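Edge-glued panel

An edge-glued panel is a flat board made by joining narrow strips of solid timber along their long edges. The strips, usually called staves or lamellas, are laid side by side with the grain running in the same direction, coated with adhesive on the meeting faces and held under pressure until the joint has set. Panels of this kind are used for worktops, table tops, shelving, stair treads, chopping boards and drawer fronts.

The term covers a range of products. In the furniture trade a panel made from wide staves running the full length of the board is called full-stave, while one made from short pieces joined end to end is called finger-jointed or short-stave. The word butcher block is used loosely for both, although it first referred to end-grain blocks, in which the ends of the pieces form the working surface.

Timber selection

Most hardwoods and softwoods can be edge-glued. Beech, oak, maple, ash and birch are the usual choices for worktops, and pine and spruce for shelving. Dense, oily timbers such as teak need the joint faces to be freshly planed or wiped with solvent before gluing, as the natural oils interfere with the bond.

Staves are sorted by moisture content before anything else. For indoor use in heated buildings the target is normally between eight and ten per cent. A stave that is much wetter than its neighbours will shrink after assembly and leave a step at the joint, or pull the joint open at the ends. Sorting by colour comes second and is a matter of grade. Higher grades are matched so that the joints are hard to see; lower grades allow mixed heartwood and sapwood, which gives a visibly striped surface.

Growth ring orientation

The direction of the growth rings at the end of each stave affects how the finished panel moves. Quarter-sawn staves, with rings close to upright, swell and shrink less across their width than flat-sawn ones. Where flat-sawn staves are used, many makers alternate them, so that the rings curve up in one stave and down in the next. Each stave then cups in the opposite direction to its neighbour, and the panel as a whole stays close to flat but may become slightly rippled. Other makers keep all the rings facing the same way and rely on battens or a frame to restrain the single, wider curve that results. 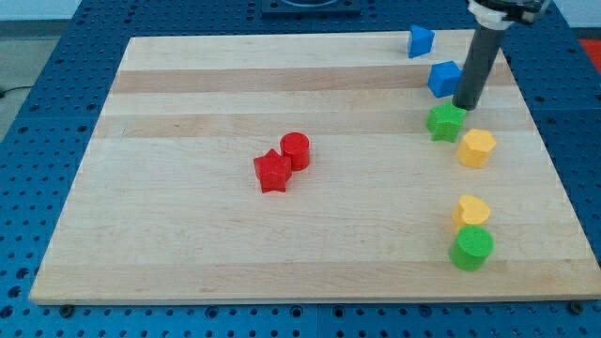 Narrow staves reduce the effect in either case. For worktops a stave width of 30 to 45 mm is common, and a panel 26 mm thick is usually regarded as the thinnest that can be left without support between cabinet sides. Thicker panels are stiffer but take longer to adjust to changes in the humidity of a room.

Jointing and adhesives

The edges of the staves are planed straight and square shortly before gluing. A plain butt joint is sufficient for most work, because the glued surfaces are long-grain to long-grain and a sound joint is at least as strong as the timber around it. Tongues, dowels and biscuits are sometimes added, mainly to keep the faces level during clamping, and contribute little to strength.

Polyvinyl acetate adhesives are the most widely used for indoor panels. Urea-formaldehyde is found in older industrial production, and polyurethane or melamine types are chosen where the panel will be exposed to damp. In small workshops the boards are held in sash clamps placed alternately above and below, which balances the pull on the two faces. A typical clamping time with a general-purpose white glue is 30 minutes, followed by a day's rest before planing. Factories use rotary clamp carriers or high-frequency presses, which cure the glue line in a few minutes.

Too much pressure squeezes the glue out and leaves a starved joint. Too little leaves a thick line that is weak and easily seen.

Manufacture at Nelov

The works at Nelov produced full-stave beech panels for the school furniture trade, at first as a sideline to its main business in flooring. Offcuts from the flooring line were too short for boards but long enough for desk lids. The panels were sold under the name Kastach, and the longest size in the catalogue was 3,000 mm. A second line, sold as Pledwood, used finger-jointed staves and was intended for shelving. The two were told apart in the trade by the end grain and by the joints on the face – regular zigzags in Pledwood, none in Kastach.

The MacLeish press, a steam-heated clamp bed used at the same works, was later replaced by high-frequency equipment. The older press gave a slower cure and needed the staves to be loaded by hand.

Finishing and movement in use

Panels are sanded after gluing and finished with oil, hard wax or lacquer. Both faces should receive the same number of coats. A panel finished on the upper face only takes up moisture through the lower one and will cup. This fault is often blamed on the timber.

Fixings must allow for movement across the grain. Slotted brackets, wooden buttons or oversized screw holes are used for this purpose, and battens screwed tightly across the underside are a frequent cause of splitting. Movement along the grain is small enough to be ignored in furniture.

Unfinished panels in storage are kept flat and wrapped, with bearers in line above one another – uneven bearers can set a permanent twist in thinner stock.

See also

Cross-laminated timber
Finger joint
Plywood
Wood movement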